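Stacking plates

Stacking is the oldest and simplest way of storing plates, and a wonderfully satisfying one! Dishes of one shape nest inside each other, so a whole dinner service fits in the space of its widest piece. The usual rule is to start with the largest plate and work upward, keeping matching pieces together.

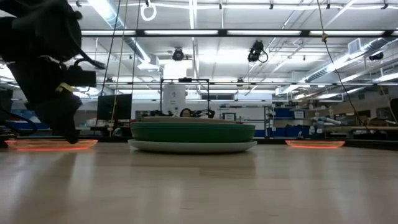

Green dishes stacked on a large white plate, with translucent orange plates on either side.

Shallow bowls nest especially well, and their rims make lovely bands of color when seen from the side. See-through plates are a treat on a pale wooden table, where light can make the edges glow. Fine china is often stacked with felt or paper between the pieces.

See also: Dish rack, Tableware, Table setting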